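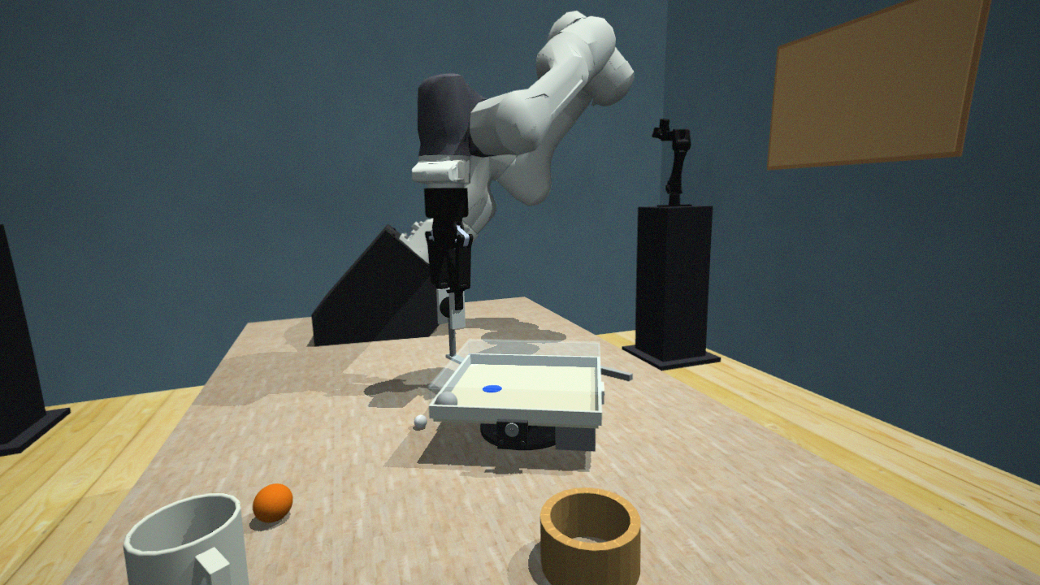 Budget season for the cell at our shop, so this is a thread on what we're buying, what we're simulating first, and what got cut. The layout gets modeled before any purchase order goes out. The current one has the big arm at the far end of a long wooden table, reaching over a shallow tray with a blue circular marker on its floor, and a thin rod pointing down from the gripper. Everything in that list except the table is a line item.

Arm first. Three vendors quoted: Urgate, Estetti, Charpentier. Urgate was the lowest on the arm alone and the highest once the controller, cable set and teach pendant were added back in. Ask for the all-in price on one page. If they won't put it on one page, build the page yourself and send it to them to sign.

Reach is where we nearly overspent. Sales wanted us one size up. We ran the tray position at both ends of the table in the model and the smaller arm covered it with 156 mm to spare at the worst corner. That took one afternoon and dropped us a full price band.

Gripper: $1,706 from Estetti with the mounting flange included. Charpentier's was cheaper but the flange is extra, the flange screws are extra, and lead time on the flange is longer than on the gripper. Check lead times per part. The order ships when the slowest piece does.

The rod is the cheapest thing on the sheet and has eaten the most meeting time. Straight rod, fixed length, held in the fingers. Someone will propose a quick-change tool mount. We priced it. It comes to $1,451 before the second tool plate, and we have one tool. Deferred to next year.

Tray: fabricating in-house. The walls are low, and a ball can end up on the table instead of in the tray. Budget for spares of anything round. I put in for 40 balls and nobody in purchasing argued.

Wall height is still open. Higher walls keep parts in and get in the way of the rod at shallow angles. Plan is to cut two sets of walls and bolt on whichever one works. Material cost for the second set is low enough that I didn't give it its own line.

Simulation license: Sollura, annual seat. One seat, shared. People want two. Track who is waiting on it for a month before you pay for another one. Ours sat idle most mornings.

A caution on simulated numbers. Our model gives us reach, clearance and collisions. I trust it for those. I don't trust it for contact between the rod tip and a rolling ball, and I wouldn't sign off a cycle time on it. The cycle time in our request is marked as an estimate and will stay that way until there's hardware on the floor.

Things missing from the first draft of the budget: anchoring for the arm base, a power drop on the right side of the room, safety assessment, freight, and the training days Urgate lists as "recommended" and then requires for warranty.

Submitting in October. Arm decision is between Urgate and Charpentier, pending a revised quote with freight included. Will add to this thread when the numbers come back.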